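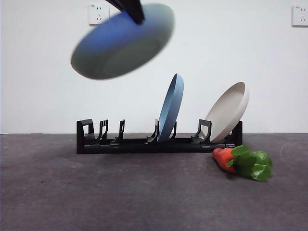
Why does the gripper open when the arm goes into a protective stop?

The gripper controller loses its heartbeat from the arm during the stop, times out, and falls back to its default state, and since the last firmware load that default is "open."

2018-12-10, Horkano bench

That answer took me most of the day, so I'm putting it at the top where I'll find it again. Long version follows, mostly for whoever has the bench after me.

I was running the dish rack task with the carrot thrown in as a distractor, same as we've been doing. First couple of cycles were fine. Then the arm tripped a protective stop while it was up over the rack with a plate, and the fingers just let go. I figured I'd bumped something. Reset, ran it again, same thing a few cycles later. Three drops before lunch! Plates are all OK, one came down on its rim and rolled clean off the table, and I now have a folded moving blanket on the floor.

The stops themselves are boring. The joint speed limit on the Erska controller is set low and the lift move was clipping it right at the top. I slowed the lift and the stops went away. But I didn't want to leave it there, because a stop is supposed to be the safe thing, and a stop that drops whatever you're holding is not great. Plates are one thing. The Pacheco bench next door runs the same gripper with the steel fixtures, and people put their hands under those.

So I went looking at the Cukine gripper log. Every drop has the same pattern:

arm stop flagged
last heartbeat
500 ms of nothing
TIMEOUT, state = DEFAULT
fingers moving

Our old settings file had default = HOLD and timeout = 2000. The one on the controller now has default = OPEN and timeout = 500. As far as I can tell the update wrote its own file over ours and we never diffed it. My fault as much as anyone's, I was the one who clicked through it.

Put HOLD and 2000 back, power cycled everything, then forced stops on purpose with a foam block in the fingers (not a plate, I do learn). Held all 3 times. Then pulled the comms cable with the block gripped and it held through that too. I haven't tried it with gripper power cut. I'd guess it goes limp but I don't know, and I want that checked before we call this closed.

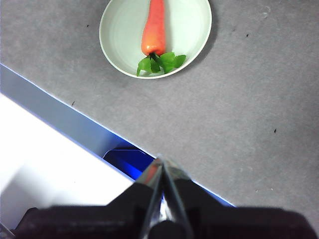

Wrist camera, carrot on the plate, fingers closed.

One more thing I ran into while I was in there. With the fingers fully shut on nothing, the status word still says "gripped" for a moment before it changes its mind. The task script reads it too early, so it will happily carry on with no plate at all. I added a short wait and a check on finger width, kind of ugly, needs a proper fix in the driver. I have a feeling this is what we were chasing back in February and blamed on the camera. Sorry, camera.

To do:
- copy the good settings file into the repo and diff it at startup
- power-cut test, foam block only
- tell the Pacheco bench to check their default state TODAY, hands clear until they have
- put the lift speed back up a bit, it's painfully slow now
- tape down the comms cable, I tripped on it twice

Blanket stays on the floor for now.

Recent entries
Horkano: rack slots, new spacing
Erska controller, joint limits and where they live
Cukine firmware update notes
Wrist camera focus keeps drifting
Pacheco bench: E-stop button replaced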